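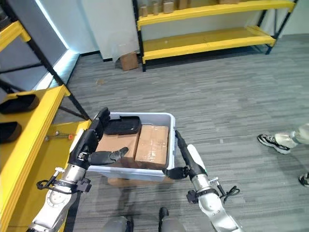

Un recipiente de plástico y dos cajas de cartón dentro.

El jueves llegué a casa pasadas las nueve de la noche. El tren de Sitley venía con retraso y en la estación ya no quedaba ningún autobús, así que subí andando. Pensaba encontrarme a todo el mundo en pijama. En vez de eso, la cocina estaba llena de harina y mis dos hijos hablaban en voz baja, que en esta familia solo puede significar que han roto algo o que preparan algo.

Preparaban algo. Mi madre cumple años en julio y este año habíamos quedado en no hacer gran cosa. Una comida, una tarta comprada y a casa. Los chicos decidieron por su cuenta que la tarta la hacían ellos, y que además iba a ser la de la abuela, la de miel, que ella lleva sin hacer desde que nos mudamos de Nisberg.

El problema es que la receta no existe. Quiero decir que no está escrita en ninguna parte. Mi madre la hacía de memoria y cuando le preguntabas cuánta miel llevaba te contestaba que la que pidiera. Yo tenía apuntadas cuatro cosas en la parte de atrás de un recibo de la luz: 300 gramos de harina, 3 huevos, mantequilla sin cantidad y la palabra «reposar» subrayada. Con eso se habían puesto a trabajar.

El mayor había hecho seis capas. Cinco estaban bien y una se había quemado por un lado. La pequeña opinaba que la quemada tenía que ir abajo del todo, donde no se viera, y el mayor que había que tirarla. Llevaban un rato con eso cuando entré. Les dije que la pusieran en medio y me fui a quitarme los zapatos. 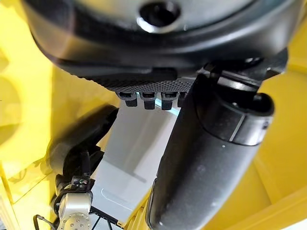
Cuando volví ya estaban con la crema. Mi madre la hacía con nata agria y nosotros no teníamos, y a esas horas la única tienda abierta es la de la gasolinera, donde venden pan de molde y anticongelante. Usaron yogur griego con un poco de azúcar. Quedó demasiado líquida y se salía por los lados, así que la tarta pasó la noche en la nevera dentro de una olla, que era el único sitio con paredes lo bastante altas para sujetarla. Fregamos hasta las once y media. Encontré harina en el cajón de los cubiertos al día siguiente y también al otro.

La comida fue en casa de mi madre, en Grarkasgate. Vive allí en un segundo piso sin ascensor y no quiere oír hablar de mudarse. Fuimos en coche, con la olla entre los pies de la pequeña, que no dejó que nadie más la llevara. En la rotonda de la salida me pidió que frenara más despacio. En la siguiente me lo volvió a pedir, y ya con menos educación.

Su, la gata, se escondió debajo del aparador en cuanto nos oyó en la escalera. Tiene catorce años y no le gustan los niños, aunque los míos ya casi no lo son. Salió cuando olió el pescado.

Comimos arenque, patatas y una ensalada que había hecho mi hermana y que estaba muy salada. Lo dijimos todos menos mi madre, que repitió. Después recogimos los platos, bajamos las persianas para que se vieran las velas y los chicos sacaron la tarta. Se había hundido un poco por el centro, pero se tenía en pie. Mi madre la miró un rato sin decir nada. Luego preguntó quién había estirado la masa y pidió un cuchillo grande.

Se comió un trozo entero. Dijo que le faltaba miel y que la crema no era así. Después se levantó, fue al dormitorio y volvió con un cuaderno de tapas verdes que yo no había visto en mi vida. Ahí estaba la receta, con su letra, con las cantidades exactas y hasta la temperatura del horno. Le pregunté por qué nunca nos lo había enseñado y me dijo que nunca se lo habíamos pedido. Yo recuerdo habérselo pedido muchas veces. Mi hermana también.

Le hice una foto a la página con el móvil y salió movida, así que tendré que volver a copiarla a mano.

El domingo mandé un correo a unos cuantos amigos contándoles todo esto, más o menos como lo cuento aquí, y preguntando si en sus casas se hacía algo parecido.

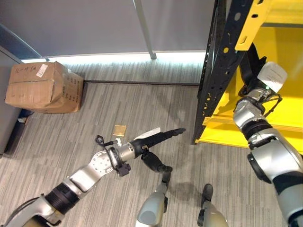

Raimonds Pärn contestó que en la suya la tarta de miel tenía que pasar dos noches en la nevera, y que con una sola la masa siempre queda dura, se ponga la crema que se ponga. Que el yogur no le parecía mal si antes se dejaba escurrir en un paño.

Catherine Dalgleish me pidió la receta. Le dije que cuando la copie.

La probaremos otra vez en otoño, con nata agria y dos noches de nevera. La pequeña ya ha dicho que las capas las hornea ella.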